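Home | Syllabus | Notes | Readings | Contact

Last updated: May

Notes 9 -- Packaging, display and the small shop

Instructor: Capucine Deschamps

Rough notes, read with chapter on retail layout. Will not cover all of it in class.

1. Why containers matter

Goods rarely sold bare. Container does two jobs -- gets the thing there, then sells it. Before the 1600s most small traders used the same one for both. Sack, barrel, basket. Buyer saw what the seller carried.

Later the two split. Shipping box stays in back, display piece goes out front. Costs labor: somebody has to move stock from one to the other. Keep this in mind for the Staveseck case.

Cane and willow baskets still common for display. Corrugated board for transit, cheap, flat when stored, hates damp.
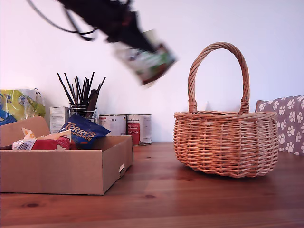 2. The Staveseck case

Gift shop, one room, 37 product lines. Owner (Fleury) kept everything in transit trays on the shelf. Saved time on restocking. Sales of small packets flat for two seasons.

Change: small packets moved to baskets by the register, trays kept only for heavy items. Restocking went up to roughly 40 minutes a day. Sales of packets rose, but so did breakage -- see Predano's table in the reader.

Points to argue over:
- was it the basket or the spot by the register? Fleury changed both at once, so we cant tell
- who pays for the extra labor
- a handle looks nice but gets in the way of reaching in

Look at surfaces too. Bare wood under stock reads as "market stall", painted board reads as "store". Predano thinks this is overstated. I half agree. 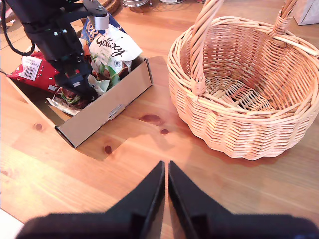
Do we need to use the Predano table in the short paper?

Only if you write about breakage. Otherwise pick any two sources from the reader, and the Nulum catalog counts as one of them.

3. For next time

Read Nulum catalog, front section only. Bring one package from home, emptied, and be ready to say who it was desinged for: shipper, shopkeeper or buyer.

Contact: Capucine Deschamps, see syllabus for office hours | Copyright, course staff | Back to top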